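I have moved house 13 times, and the only thing I've gotten better at is lying about it. "Oh, we're nearly settled," I told my sister in August, while eating soup out of a measuring jug.

Everyone has advice about moving. Label the boxes, they say. I labeled the boxes. One of them says MISC, another says MISC 2, and there's one in Siham's handwriting that says NO. We haven't opened NO.

The wall color was going to be my first decision in Stulton. I wanted something dark and serious, the sort of purple a retired judge might choose.
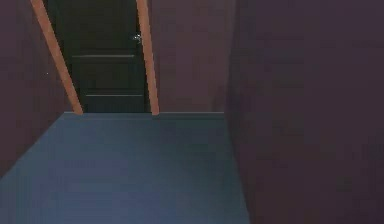

Siham wanted white. We argued for 5 days, paused to argue over the broadband, then picked it up again where we'd left off. Victor Makokha, who has painted more houses than I've slept in, told us to live with things for a year first. He then billed us for the visit.

## Sleep, and the lack of it

My theory is that a new bedroom takes a month to learn. You reach for a lamp that used to be on the left. You get up at 3 a.m. and walk confidently into a closet. The pipes have opinions, and for the first week I was sure someone was downstairs stacking plates.
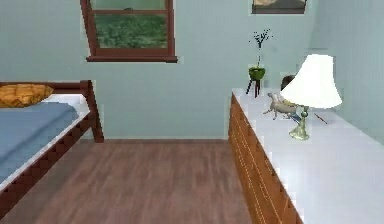
*Blue blanket, orange pillow, window up high.*

The movers charged us $667, plus extra for "stairs," a word they said the way doctors say "shadow." For that money they delivered everything except the bag with the bed bolts. I found the bolts in MISC 2, under the waffle iron.

By the second week we'd stopped unpacking and started sitting down, and once you sit down it's over. 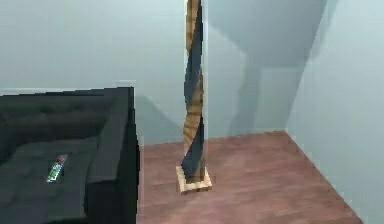 ## Things I'd do again

Very little. I'd buy the good tape. I'd throw out the waffle iron, which has now been to six addresses and made waffles at one.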